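4. Incidents et sécurité

Le projet Hamus devait apprendre à ranger des couverts. Il nous a surtout appris à les ramasser. Sur 221 prises enregistrées avec la pince, 169 sont exploitables ; les autres relèvent du genre comique. 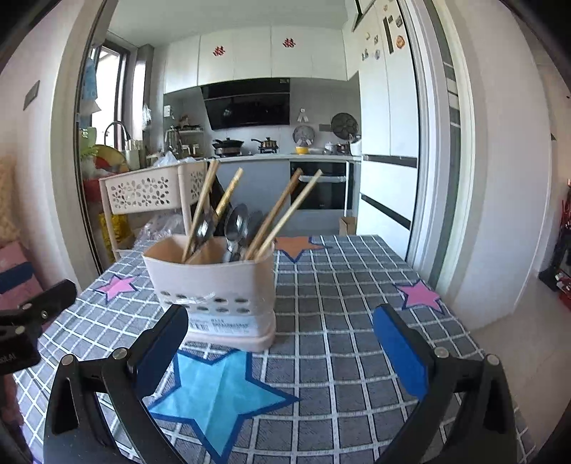 Le défaut vient du ressort de rappel : au relâchement, un doigt s'ouvrait avant l'autre et l'objet partait de travers. Iolo Jarman a reçu une cuillère sur le poignet — sans gravité, sauf pour son amour-propre. Nous avons alors imposé deux règles : lunettes pour tous, et personne à moins de 2 m pendant un relâchement.

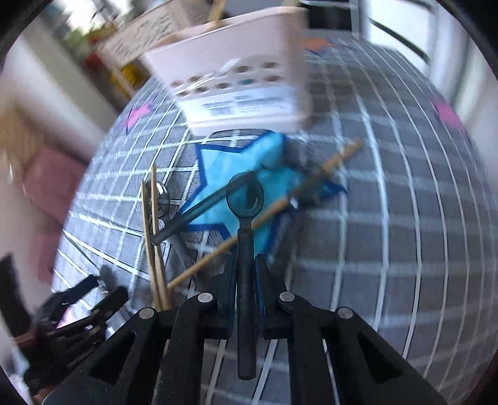 Fig. 2 — Cuillère en plastique entre les doigts de la pince, baguettes à gauche.

Le ressort a été remplacé un samedi par Eirlys Powell. Restent à refaire les essais avec les baguettes, que nous repoussons avec constance.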